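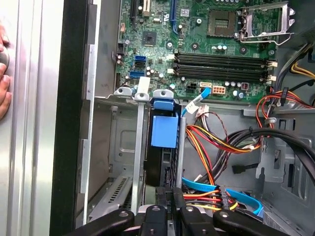 Issue 1391

Willedham girls bring the El Idrissi Shield home

26/06/2012

What a weekend for Willedham Rugby Club! The under-18 girls won the El Idrissi Shield at Adham on Sunday, beating the hosts by two points in a final that had everyone on the touchline hoarse by half time. It is the first time the Shield has come to Willedham, and it came the hard way, through a group that included last year's winners and a semi-final that went to extra time.

The squad left the clubhouse in drizzle and arrived at Adham in sunshine, which suited a side that likes to throw the ball about. The opening match was scrappy, with plenty of dropped passes on both sides, but the back row tackled everything that moved and a late try in the corner was enough. After that the girls looked a different team. The second game was won by half time and everyone on the bench had a good long run.

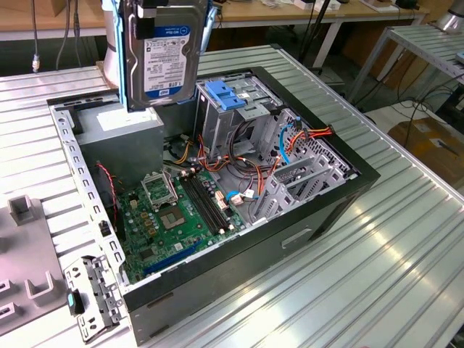 A 1 TB WD Blue hard drive in its light blue caddy.

The semi-final was the match of the day for many neutrals. Temarico, a touring side none of us had seen play before, were big, quick and beautifully organised at the lineout, and they led for most of it. Willedham kept coming back. The equaliser was started by a quick tap on our own line and finished at the other end after the ball had been through what felt like every pair of hands in the team (one for the end-of-season dinner, if anybody's dad was filming). Extra time was settled by a penalty from straight in front, and the cheer could be heard over on the cricket ground.

Temarico stayed to watch the final and sang for both sides all the way through it. We hope very much to see them at Willedham next season.

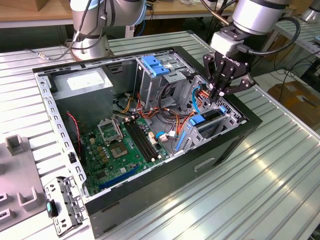 YOUTH RUGBY

The final itself began badly. Adham scored straight from the kick-off and again before the first water break, and with a noisy home crowd behind them they could have run away with it. Our scrum turned the game. It won a ball against the head on halfway, the backs moved it wide, and the winger ran in from 40 metres with a hand-off that deserves a mention all to itself. From then on it was end to end stuff. Willedham went in front with minutes left, Adham had a penalty to win it, and the kick drifted just outside the left-hand post.

Great credit to Adham, who clapped our girls off and then fed them. Their pitches were in super condition after all the rain, the refereeing was excellent and the bacon rolls were the best on the circuit. Several families who had only come along for the morning were still there at prize-giving.

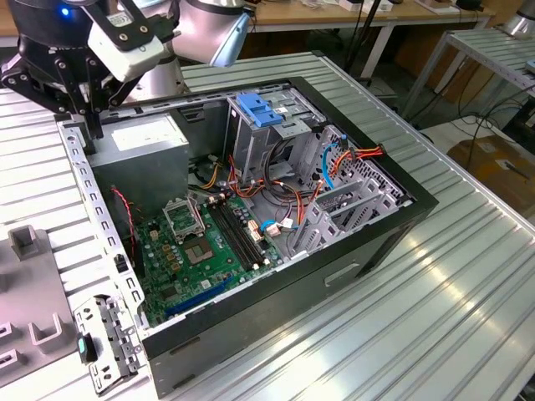
Most of this squad have come up together through the minis, and a good number will still be young enough to defend the Shield next summer. Before then there is the league to look forward to, and a return match with Adham has been pencilled in for November, at home, with an early kick-off so that the seniors can use the pitch afterwards. Put it in your diary now and come and make some noise!

The Shield is in the cabinet by the bar for anybody who would like a look. Pre-season training is on Thursday evenings on the bottom pitch, and new players are very welcome whether they have played before or not. Boots, gumshield and a water bottle are all you need. The club has a box of spare boots in most sizes, so please ask if you are short of a pair.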